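Osbridge Office of Housing and Health
2024-07-02

1/ Smoke season guidance for Osbridge residents. This thread covers the clean room program, filter vouchers, and what tenants may ask of their landlords. Please share it with neighbors who do not use this platform.

2/ The county has placed Osbridge under a smoke advisory. Conditions can change within hours. Check the outdoor reading before you open windows in the morning and again before bed.

3/ A clean room is one room in the home where the air is kept as free of smoke as possible. Choose a room with few windows and a door that closes. A bedroom is usually the best choice, as most people spend the longest stretch of the day there.

4/ Keep the door and windows closed. Lay a rolled towel along any gap under the door. Do not fry food, burn candles, or vacuum during an advisory. Vacuuming lifts settled dust back into the air unless the machine has a sealed filter.

5/ If you have central air, set the fan to "on" and close the fresh air intake. Window units should be set to recirculate. Portable units with a single exhaust hose draw outdoor air into the home and should be avoided on heavy smoke days, unless heat is the greater danger to you.

6/ Portable air purifiers should be matched to the size of the room. Compare the smoke rating on the box with the floor area. Do not buy any unit that produces ozone on purpose. Leave clear space on every side and run the unit on its highest setting for the first hour.

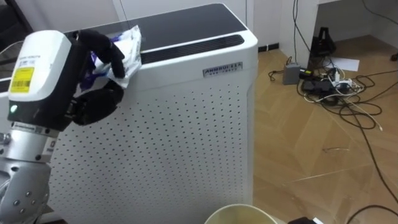
Tall white air purifier. Remove all packing material and plastic bags before use.

7/ Filters load up faster during smoke events. A filter rated for several months may need to be changed after a few weeks. Look at it weekly. If it is dark gray or smells of smoke, replace it.

8/ Filter vouchers are open to households in Osbridge and Hervieu. Each voucher is worth $60 and may be used once. In the last program year the Office issued 3,842 vouchers. Renters and owners are equally eligible. Proof of address is required; proof of citizenship is not.

9/ To apply, visit the front desk at the Hervieu Annex or call the housing line. Applications are reviewed within 7 business days. Households with an infant, a person over 65, or a person with a heart or lung condition are reviewed first.

10/ Tenants: under the local housing code, your landlord must keep windows and exterior doors in working order. A window that will not close is a repair matter and may be reported as such. Put your request in writing and keep a copy. Questions about repair requests may be sent to Everett Ostrowski, Tenant Services.

11/ Landlords with shared ventilation systems should confirm with their contractor which filter grade the equipment can accept. A filter that is too dense can strain an older fan. The inspection checklist revised in December remains in force. Contact: Young-sook Geum, Building Standards.

12/ Public clean air rooms are open at the Osbridge Library and the Hervieu Annex during regular hours. The Annex room seats 100. Service animals are welcome at both sites.

13/ Call 911 for chest pain, severe trouble breathing, or confusion. For a cough or sore eyes that do not ease indoors, contact your doctor.

14/ The next update will be posted to this account when the advisory level changes. Replies are not monitored overnight.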